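Nindell Two-Arm Kit, Classroom Edition

Item group: Student robotics / Mobile manipulation
Supplied by: Pevel

The Nindell is a two-arm mobile robot for school clubs and first-year college classes. It ships as a base, a column, two arms with black-fingered grippers and a head camera. Students assemble the arms themselves; the base arrives wired and tested.

Specifications
Number of arms: 2
Column height: 1260 mm
Gripper opening: 100 mm maximum
Fasteners in kit: 181, bagged by step
Student workbook: 20 units, printed and PDF
Control: leader arms or gamepad

The workbook was written by Larasati Wattimena and Heikki Valtonen. Units 1 to 6 cover assembly and joint calibration. Units 7 to 14 cover driving both arms by hand and recording runs. The remaining units use ordinary room chores as exercises: wiping a desk, closing a drawer, handling the contents of a wastebasket. Light plastic is the hardest material in the set. It folds under the fingers, gives almost no force reading and can hide the rim of the basket from the head camera. 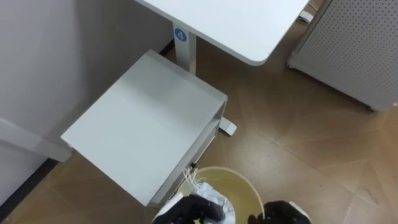

For this reason Unit 17 asks teams to set a grip force limit before they start and to log every regrasp. The default limit is suitable for bags and wrappers. Raise it only for rigid objects.

Use in competition
The kit meets the build rules for the Grurkadetti student league, Room Tasks class, without modification. Teams may replace the fingertips but not the gripper motors. Judges inspect robots the evening before the event, and the league handbook should be checked for changes each October.

Notes from schools
"Allow two class periods for calibration. We tried it in one and had to repeat the left arm." — Dilwyn Price, club adviser
"The cable clips on the forearm come loose. We now use tape under them." — Aatos Nieminen, team captain

The forearm clips were changed in the current version. Owners of earlier kits can request a replacement set from Brayan Tello at the Pevel parts desk.

Not included: laptop, gamepad, fingertip pads for the Peng gripper. Spare fingers are sold in pairs.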